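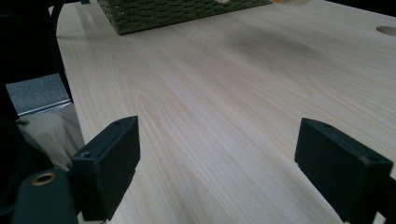
Ticket 176: Recipe scaler doubles the salt when switching from cups to grams
Product: Skusard (home kitchen planner)
Status: Resolved
Opened: December
Priority: Normal

Original report
Love this app, first of all! I moved my whole bread notebook into it and I'm up to 166 recipes. But when I open my Radonjić rye and tap Grams, the salt comes out at exactly twice what it should be. Flour is fine, water is fine, caraway is fine. If I go back to Cups and then to Grams again, it doubles a second time. I only caught it when the dough tasted like the ocean.

Phone and tablet both do it. The web version doesn't.

Reply from support, 9:40 a.m.
Thanks for such a clear report, and sorry about the dough! Could you send us three things?
The recipe export (Menu, Share, Export as text)
The version number at the bottom of Settings
Whether the salt line has a note in parentheses after it

Customer, 10:15 a.m.
Export attached. Version 2.29. And yes, there's a note! It says "salt (coarse, or 2 tsp fine)". Does that matter?

Reply from support, 11:05 a.m.
It matters a lot, and you may have just saved us a week. We pasted your line into a blank recipe and got the doubling on the first try. The scaler is reading the 2 inside the parentheses as a multiplier. Caraway has no note, so it gets left alone.

A workaround for now:
1. Open the recipe and tap Edit.
2. Move anything in parentheses to the Notes box under the ingredient.
3. Save, close the recipe, and open it again.
4. Tap Grams and check the salt.

Please don't skip closing the recipe in step 3. The old amount stays in memory until you do.

Customer, 11:50 a.m.
Works!! Salt is back to normal and it stays put no matter how many times I switch. I searched for parentheses and found 29 other recipes with a number in a note, so I'm going through them with a pot of coffee. The Irkska honey cake had the same problem with baking soda, yikes.

Reply from support, 4:20 p.m.
Great find on the baking soda, we've added it to our test set. The fix is in: notes in parentheses are now ignored by the scaler on phone and tablet, same as on the web. It goes out with the next update, and you won't have to move any more notes after that. Recipes you already edited are fine as they are.

Customer, after update
Updated, put the note back in the rye, switched units a bunch of times. Perfect every time! One more thing while I have you: recipes I import from Trureo lose their line breaks, so all the steps run together. Should I open a new ticket for that?

Reply from support
Yes please, and attach one of the imported recipes if you can. Closing this one.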